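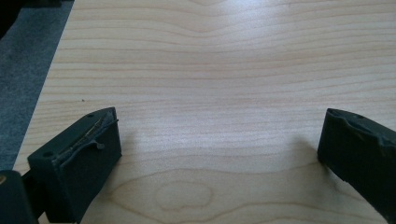 ## Routine Inspection of Gripper Fingers: Hand-Held Units

This procedure applies to all hand-held gripper units issued by the Trukport workshop. It is to be carried out at the start of each shift and after any finger has been replaced. Questions should be addressed to Marina Koutsoukos at the Mirnville office.

### Before starting

1. Clear the bench and wipe it down.
2. Sign the unit out under its inventory number. Finger sets 2,891 and 3,407 have been withdrawn and must not be fitted.
3. Open the gripper fully and leave it open.

### Checking the fingers

1. Hold the unit over the bare tabletop with both fingers in view.
2. Examine the round holes on the upper surface of each finger. Look for cracks running outwards from the rim.
3. Run a fingertip along the raised ridge. Trim any loose strands of plastic with the small flush cutters.
4. Press each finger sideways at the tip. Movement at the mount means that the screws require tightening.
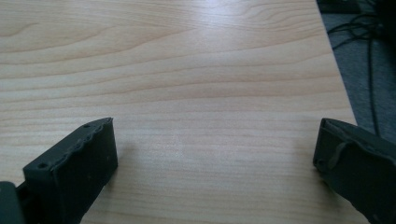 *Photograph: Danai Fragkou, Trukport workshop*

With the gripper open, nothing should stand between the fingers. Keep cables on the floor well clear of the operator's feet, particularly when working near the edge of the table.

### Closing test

Close the gripper slowly until the tips meet, then open it again. Repeat ten times. If the tips meet unevenly, loosen the screws on one side by a quarter turn, realign the finger and tighten again. Do not adjust both sides at once.

### Records

Enter the result in the Obi log, including the initials of the person who carried out the check. A finger set is replaced after 100 shifts, whatever its condition. Worn sets go in the marked tray for collection by Slavica Nikolovski.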